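Cistora opens repair and finishing workshop in Setbridge, bookings from June

SETBRIDGE – For immediate release
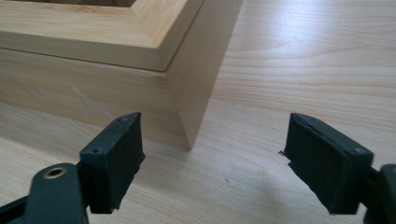 Cistora, the small-furniture and homewares maker, will open a public repair and finishing workshop in Setbridge this June. Doors open 10 a.m. Walk-ins welcome in the first month, bookings after that.

The new space takes over the ground floor of the old Antoniadis printworks, empty for years. New roof, new wiring, same brick front. Room for 15 benches, plus a drying room at the back and a counter for drop-offs.

What's on offer: loose joints, split panels, sticking drawers, worn finishes. Small pieces only – boxes, stools, side tables, frames. Nothing bigger than one person can carry in. Upholstery not included at this stage.

Bench hire is $31 for a half day, glue and sandpaper included. Bring your own piece, or buy an unfinished one from the shop and take it home oiled, waxed or painted. Staff on hand the whole time. No experience needed, closed shoes are.

Drop-off repairs start at $50, with a written quote before any work begins. Most jobs will be ready in two weeks. Busy periods may take longer, and customers will be told at the counter.

"People keep asking us were they can get a wobbly stool fixed, and there hasn't been anywhere in town to send them," the company said. "So we're doing it ourselves. It's a simple idea and it should of happened sooner."

Opening month also brings the Ellora range to Setbridge, Cistora's first line sold fully unfinished. An initial run of 300 pieces, with more to follow in the fall if demand holds up. Prices will be posted in the shop and online ahead of opening.

Evening classes in staining and waxing to follow. Dates not set yet. Sign-up sheet at the counter from opening morning.

Parking behind the building, entrance from the side lane. Step-free access throughout. Children over ten welcome at the benches with an adult.

Media visits by arrangement before opening – please contact the Cistora press desk. Product samples and floor plans available on request.

ENDS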